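Keeping a Home Animation Desk Running: Workshop Tips

Posted 24th February by Carys Harries

I have been drawing walk cycles at a desk in the corner of my dining room long enough to have ruined most of what can be ruined there. What follows is housekeeping for people who animate on paper, with a little at the end for people who push puppets about. None of it will make you draw better. It may mean you spend the evening drawing instead of hunting for the peg bar.

Paper

Buy your paper by the ream and punch it all in one go, on an evening when you have something bad to watch. Punching ten sheets at a time as you need them sounds sensible and gives you ten slightly different registrations. Three sheets per bite is plenty for a desk punch. Mine is a secondhand Mostyn, heavy as a car battery, and it will take five if you lean on it, after which it sulks for a week and tears every center hole.

Store punched paper flat, holes to the back, with a scrap of board on top. In a damp spell the top few sheets curl anyway. Use those for thumbnails, or for writing rude notes to whoever left the window open.

Number each drawing in the bottom right corner before you draw on it. Before. I once had 157 drawings of a heron landing, all unnumbered, and a cat.

Pencils and erasers

Blue for roughs, black for cleanup, and keep them in separate jars. A blue pencil that wanders into the black jar will be picked up at midnight and used on a finished line.

Pencil sharpeners go blunt, a fact the stationery trade doesn't dwell on. If yours has started chewing, replace the blade. Failing that, run it through some folded foil, which improves matters for a day or two and lets you feel resourceful.

Kneaded erasers collect everything. Pull yours apart once a week and throw it out when it turns the color of a sidewalk. Eraser crumbs get brushed off with a soft, wide paintbrush, never your hand, and never by blowing if you've just had coffee.

The light box

Clean the surface with a barely damp cloth and one drop of dish soap, then dry it right away. Glass cleaner is fine on glass and clouds some plastics, as I can now show any visitor who asks to see my plastic one. Masking tape residue lifts with a dab of cooking oil on a cotton ball. Wash the oil off afterward or your next forty drawings will smell like salad.

If the light flickers, check the plug before you order parts. Sohail Khokhar ordered parts. He has a very nice spare transformer now and uses it as a doorstop.

Drying cels

Anyone still painting on acetate needs a drying rack and some patience. A dish rack will do for the first, with the cels leaning in the plate slots. Keep it in a different room from the actual dishes. Cotton gloves go through the wash in a mesh bag, on cold, and come out looking exactly as grubby as before but cleaner in spirit.

Old cel paint thickens at the top of the jar. Wipe the rim every time you close it, store the jar upside down overnight before a painting day, and stir it slowly. Shaking makes bubbles, and bubbles dry into little craters on your hero's nose.

Puppets and clay

Clay picks up lint from anything, so change out of the wool sweater. White clay gets done first, then yellow, then the rest in order of menace, ending with red. Baby wipes take red off your fingers and almost nothing takes it off the door handle.

Tighten the armature joints before the shot and leave them alone during it. Keep the little wrench on a string tied to the table leg. Aled Ruddock keeps his in a drawer with 1000 other things, and his stop-motion short is due in May, and we'll see.

Carrying it all somewhere else

Sooner or later you'll take work to a class or a friend's scanner, and paper travels badly. Put the drawings between two boards, tie them with cotton tape both ways, and slide the bundle in against the flattest side of the bag, with jars and tools well away from it in a box of their own. A plain black backpack with a zipper running down the middle, stood upright on the table, is easy to pack if you put the boards in first and feed the soft things in around them afterward. Don't trust mesh pockets with pencils, which go through the netting point first and find your ribs on the bus. Peg bars go in a sock.

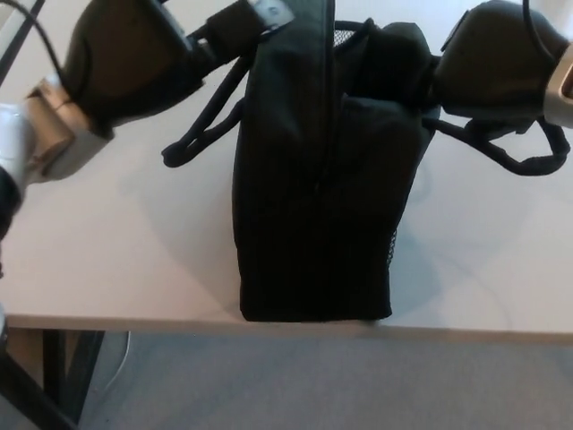
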